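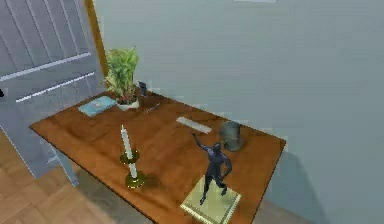 La mesa de pruebas del taller, en el simulador: planta, cuaderno, candelabro y la figurita azul.

Opinión | Aula y robótica

Llevo desde enero dando el taller de robótica de tarde en Parkbridge y sigo teniendo la misma conversación con las familias, casi palabra por palabra. Llega un padre, se asoma a la pantalla, ve una mesa con una vela y un cuaderno y me pregunta que cuándo van a tocar los chavales un robot de verdad. Y yo, que soy de enrollarme, le suelto un discurso en el pasillo que no ha pedido. Pues mira, lo escribo y así lo tengo a mano.

A ver, el robot de verdad lo tocan. Tenemos 2 kits, comprados a medias con el instituto de Cleltstead, y se pasan la mitad del curso con un servo quemado o esperando un cable. Con un grupo de seis todavía te apañas, pero con más gente la mayoría mira cómo otro aprieta tornillos. Yo he sido de los que miran, y me aburría como una ostra.

En el simulador, en cambio, cada uno tiene su habitación, su mesa y su brazo, y puede equivocarse sin pedir turno. El proyecto de este trimestre, que bautizaron Hallis ellos solitos (no pregunté), consiste en mover cosas por una casa: acercarse a un objeto, cogerlo, dejarlo donde toca. Suena a poca cosa y es dificilísimo. Un candelabro es alto y estrecho, un cuaderno está plano sobre la madera y no hay por dónde meterle la pinza, y una planta tiene hojas por todas partes. Una alumna dedicó tres tardes enteras a decidir desde qué lado se agarra una taza. ¡Tres tardes! Y salió de allí sabiendo más geometría de la que le había entrado en todo el curso, con perdón de mis compañeros de matemáticas.

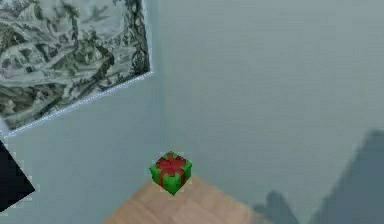 Otra cosa que me gusta, y que en el pasillo nunca me da tiempo a contar, es lo que aprenden sobre mirar. Una caja de regalo verde con su lazo rojo, sola en el suelo, la encuentra cualquiera. Tú la ves y ya está. Para el programa hay que decidir qué es caja y qué es suelo, qué hacemos con una sombra oscura en la pared y si un cuadro enorme lleno de montañas cuenta como obstáculo o como adorno. Ahí es donde se pelean de lo lindo, y yo los dejo, porque discuten con argumentos y eso en una clase de las seis de la tarde vale oro.

Ahora, tampoco voy a vender la moto. El simulador miente un poco. Los objetos no pesan como deberían, el suelo es perfecto, no hay pelusas ni un hermano pequeño que se lleve la caja. En la muestra de Chauvin vimos a un equipo que había repetido su maniobra 500 veces en pantalla y que en la mesa real no conseguía ni cerrar la pinza a tiempo. Lo pasaron fatal, pobres. Así que sí, hay que salir de la pantalla, y pronto, y me parece mal el taller que no sale nunca.

Lo que pido es que dejemos de tratar la simulación como el premio de consolación de los centros sin dinero. Para el curso que viene he propuesto 3 sesiones de pantalla por cada una de kit, y ya me han dicho que es demasiado. Yo lo veo hasta corto. Si alguna familia quiere discutirlo, que venga un martes, que hay sillas.

© Junio de 2026 · Taller de robótica de Parkbridge · Contacto · Volver arriba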